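A morning at the Hatalbridge robot lab

Last updated: September

I went to Hatalbridge because Keerthana Pillai was asked to go for our reading group and had a dentist's appointment, which she says is unrelated to the subject of the visit. The invitation promised "a new way of teaching two-armed robots to tidy household goods". I have been to four of these in as many years and have yet to see a tidied household.

The lab sits at the back of the Tanport site, past the bicycle sheds. Coffee was at half past nine, and by ten we were in a side room with Raffaele Amato, who runs the project, and a set of slides he got through rather fast.

The method, as I understood it, goes like this. A person steers the two arms through a job, such as putting toiletries in a basket, and the computer records what the cameras saw and how the arms moved. Do this enough times and you can train a program to copy it. So far, so ordinary. The Hatalbridge twist is what they do about the mistakes. Most groups throw away the recordings in which the person fumbled. Amato's group keeps them, marks the moment where things went wrong, and trains on the recovery as well. The idea is that a robot which has only ever been shown clean runs has no notion of what to do once a packet slips.

They collected 1,000 recordings for the main set. Of these, 200 contain a marked fumble and recovery. A second program was trained on 1,000 clean recordings, so that the two had the same amount to learn from. I was glad to see that, as it is the sort of thing people leave out. Then each was tested on the same jobs. The one trained with fumbles did better, and the bar on the slide was a good deal taller.

I asked what counted as doing better. A trial is a success if the item ends up inside the basket within the time limit. It does not matter if it goes in upside down, or if two other things get pushed along the table on the way. Amato was open about this and said they had argued over it. I would have liked to see the argument on a slide. A tall bar means less to me when I don't know what a person would say about the state of the table afterwards.

The other question I had was who did the steering. Corrado Cocco did nearly all of it, for both sets. He is very good, by everyone's account. But the fumbles in the main set are then the fumbles of one skilled man, and I wonder whether they look much like the fumbles of a machine. When I put this to him he shrugged and said some of them were on purpose. That was not on a slide either! A staged mistake is a different thing from a real one, and I think the write-up ought to say how many of each there were. He thought it could be worked out from his notes.

After that we went through to the workshop, which is a big bright place with ducts and pipes all over the ceiling and a steady hum that I stopped hearing after ten minutes. We were asked to stay behind the tape and not to lean on the table.
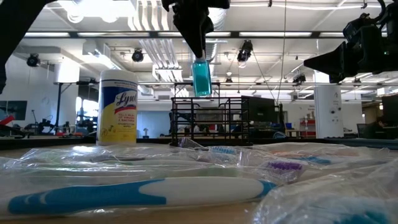

What interested me most was the packaging. Clear plastic is a nuisance for any camera, as the shine moves about when the light or the packet does, and the program has to guess where the thing inside begins. A rigid bottle is a much kinder object. On the slides the results for all the goods had been added together, and I asked Benedetta Melis, who looks after the testing, whether they had been split by type. They had, and she found the table on her laptop without any fuss. Bottles did well under both programs. Soft wrapped items did poorly under both, and the gap between the two programs was small there. Nearly all of the improvement came from rigid goods that had been gripped badly the first time and then gripped again.

To my mind that is the real result, and a perfectly decent one. "Showing a robot how to try again helps it to try again with bottles" would make a dull title, but I'd believe it. The claim in the invitation was a good bit wider.

Melis also told me that the whole test was 900 trials, all at the one table, with the basket always in the same sort of place. I asked if anyone had moved the basket. She said it was planned. There is talk of sending the program to a partner lab at Donitz, where the arms are the same make but the room is darker, and I would wait for that before spending money on any of this.

Natalina Gentile, from Carbone, was the only other visitor who asked much. Her firm packs gift boxes and she wanted to know how fast it goes. Slower than her slowest packer, was the answer, by a long way. She wrote it down and asked about the price of the grippers.

There was lunch, with too many egg sandwiches. Amato walked me to the gate and asked what I'd want to see next time. I said the split table on the first slide, a second person doing the steering, and the basket somewhere else. He agreed to the first two. The paper is due to go in before the winter, and Melis has promised to send me the trial list, so I shall add a note to this page when it comes.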